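Wanted: someone to look after our front rooms at Ternden (part-time)

Posted 2023-04-22 by Callum Kinnear 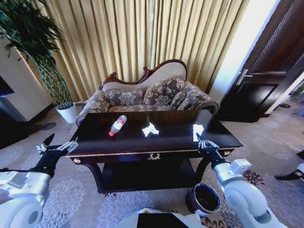 I run Ternden, a small guesthouse with far too much old furniture in it, and I need a helper for the sitting rooms. Bedrooms and laundry are already covered, so please don't worry, I won't be asking you to wrestle with fitted sheets! This job is all about the rooms where guests sit, snack, read the paper and leave things behind.

And boy, do they leave things behind. Water bottles, used tissues, napkins, receipts, half a deck of cards. Most of the work is going around and picking up after people, then putting the room back so the next folks feel like they're the first ones in. Coffee tables get cleared and wiped, cushions get shaken out and set back along the settee, carpets get vacuumed (under the furniture too, please, I do look).

The furniture is the part I get fussy about. We have dark glossy wood that shows every fingerprint, and some of it has gold trim and little gilded ornaments that catch on a cloth if you're in a hurry. Soft dry cloth on the gold, slightly damp one on the tabletops, then dry them right away. No spray polish, ever. My last helper was wonderful but she loved lemon spray and I spent most of January getting the haze off. The settee has carved wood along the back and a damask cover, and it gets a gentle brush, never a wet sponge. If somebody spills something on it, come find me and we'll panic together.

Hours are 6 a week, split over 3 mornings, and we can talk about which ones. Pay is $160 a week. There's also a $100 thank-you once you've been here a full season, paid in cash or as credit at Gillies, the cafe next door, whichever you like (their soup is great and I may be biased, I eat there constantly).

You don't need experience with antiques. I'd much rather have somebody careful who asks questions than somebody fast. You do need to be okay bending down to low shelves and moving a light table with me now and then. Curved legs are easy to snap, so we always lift and never drag. If you've cleaned houses, worked in a shop, or just can't walk past a crumpled napkin without picking it up, I think we'll get along.

Cloths, brushes and the vacuum are all here. Wear soft shoes, and leave rings and big belt buckles at home. I usually have the radio on and I'm happy to fight over the station.

To apply, drop a note at the front desk or use the contact form on this site and put "front rooms" in the subject line. A few sentences about yourself is plenty, no fancy resume. Tell me when you could start and which mornings are no good for you. I'll have you over for a paid trial morning, we'll do one room together and then have coffee, with coasters.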